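The second life of a good pair of boots

Thierry Bailly keeps the boots he is working on along a shelf behind the bench, left foot first, each pair tied together by the laces with a paper ticket. In March the shelf is full. People wear their boots through the winter, notice the heel has gone, and bring them in when the sidewalks dry out. By May he can close at four.

His shop is on the lower end of the main street in Sallcombe, between a bakery and a place that sells phone covers. He took it over from the man who trained him and kept the old sign. Most of the work is heels, soles and zippers. A smaller part, and the part he likes, is full resoling of welted boots, where the worn sole is cut away and a new one is stitched on through the strip of leather that runs around the edge of the upper.

A boot made that way can be resoled several times. A boot with a glued sole sometimes can and sometimes can't, and the only way to find out is to let him look at it. He bends the toe, presses a thumb into the side of the sole and checks the lining at the heel. If the lining is worn through he will patch it, but he charges extra and tells you before he starts.

A full resole at his shop costs $200. That sounds like a lot if your boots cost the same, and Bailly tells customers so. He turned down a pair the week I visited. The leather had cracked across both toes, and new soles would have outlasted the rest of the boot by years. The owner took them home anyway to wear in the yard.

I brought in my own pair, brown Hamann lace-ups that I bought secondhand and have worn every winter since. The soles were thin enough that I could feel gravel. Bailly said the uppers had another ten years in them if I stopped drying them next to the radiator. I had not told him I did that. The leather at the ankle had gone stiff, and he can tell.

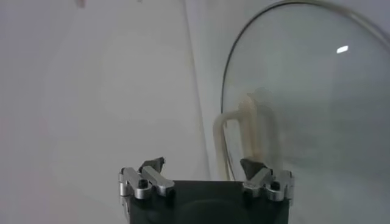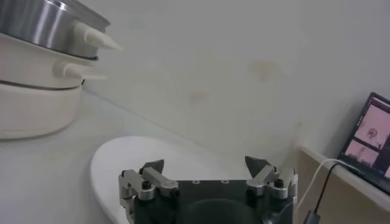 Zulmira Cardoso
Style writer

His advice on care is short. Brush the dirt off when you come in. Stuff wet boots with newspaper and leave them somewhere cool. Use a conditioner twice a year, more if you live where the roads are salted, and wipe off what the leather doesn't take in. He sells one brand, Dralleo, in a flat tin, and says any plain conditioner will do the job as long as you try it on the tongue first to see how much it darkens the color.

He is less relaxed about waterproof sprays. They are fine on suede, he says, but on smooth leather people put on coat after coat until nothing else will soak in. Then the boots come to him dull and sticky, and he has to strip them before he can do anything.

Shoe trees are worth having. The cedar ones are nice, the plastic ones hold the shape well enough, and he doesn't think you need a pair for every shoe you own. Put them in the ones you wore that day and move them along tomorrow.

If you are buying new boots with repair in mind, look for stitching you can see on the top edge of the sole, then ask the store whether it goes all the way through. On cheaper styles it can be decoration. Tiseck, the small maker two towns over, will resole its own boots by mail, and the wait when I called was eight weeks. Bailly takes two.

Color is the other thing people ask about. Black boots are easy to touch up and brown ones are not, especially after the sun has been at them. He mixes dye in jar lids and tests it inside the tongue. Tan he would sooner leave alone, scuffs and all.

My Hamanns were ready on a rainy afternoon. He had put on a rubber sole in place of the leather one, which we had agreed on, and new laces, which we hadn't talked about but which I needed. The heels are a little higher than I was used to, and for the first few days I caught them on the stairs. He told me to come back in the fall so he can put new tips on before the edges wear down.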